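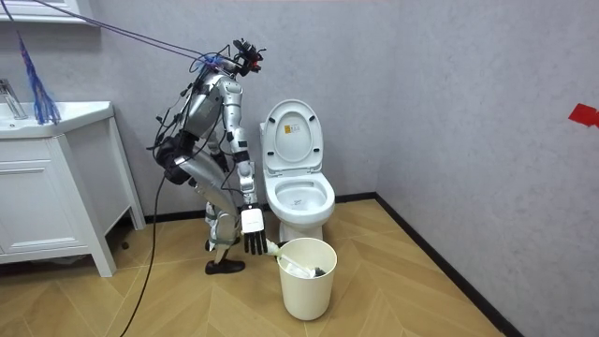
Kemon card game – support
Topic: Facilitator edition, score sheet does not accept cards from the Ponance extension
Status: Solved
Product: Kemon base deck (76 cards) with Ponance extension
Score sheet: Grellix, version 3

First message from customer

Hello,

I use the Kemon deck in my workshops for teams, mostly in small companies. In November I bought the Ponance extension and mixed it with the base deck, as the booklet recommends. The game itself goes very well. My problem is in the second round, when each player must enter the cards he or she has kept.

Grellix accepts all cards from the base deck. When a player types the code of a Ponance card, the field becomes red and the message is "Card not in this deck". The player can't go to the next step, also if the other five cards are correct.

I have tried already:
– to log out and log in again
– another browser
– to type the code with and without the letter P in front
– to make a new session and choose "Base + extension" at the start

The last one gave the same message. I have another workshop soon and would be glad for any help.

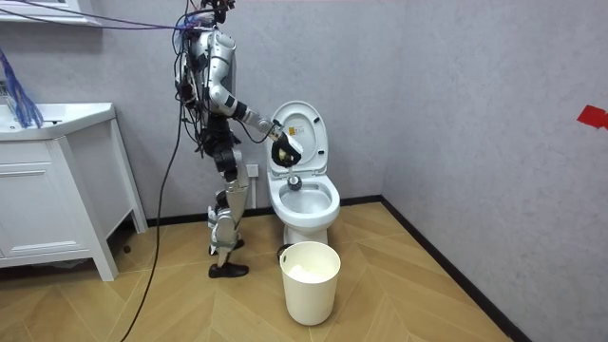 Robot facing the toilet, small pale yellow object held in its black gripper.

Reply from support

Thank you for the clear list. Could you tell us two things, please?

1. Which printer's name is on the bottom of the extension box?
2. How many characters has the code on a Ponance card?

Please also leave the red session open. If you close it, the entries of the players are lost and we can't read the error on our side.
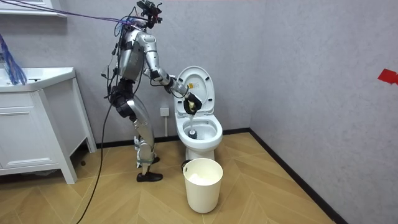 Customer

On the bottom is written "Printed by Aebischer". The codes have 6 characters. I compared with the base deck and there the codes are shorter, they have only four. I did not notice this before – the print is quite small.

The session is still open.

Reply from support

This explains it. The Aebischer print of Ponance uses the long codes, and your session was reading the short ones. Please do the following:

Open Settings, then Decks.
Remove Ponance from the list.
Add it again and choose "Long codes".
Go back to the open session and press Refresh one time only.

The cards already entered will stay. Players who had a red field must type that one code again.
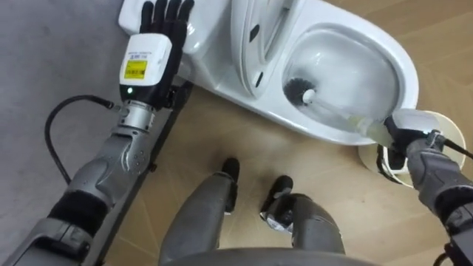 Customer

I did it and the red fields are gone. One small thing remains: in the summary, 2 Ponance cards appear with the title in German, the others are in English. For my group it is no problem, but I wanted to report it.

Reply from support

Thank you, we can see the same here. The titles are wrong in the card list and will be corrected with the next update. Until then you can rename them by hand under Decks, Edit titles. The scores are not changed by this.

Ticket closed by customer.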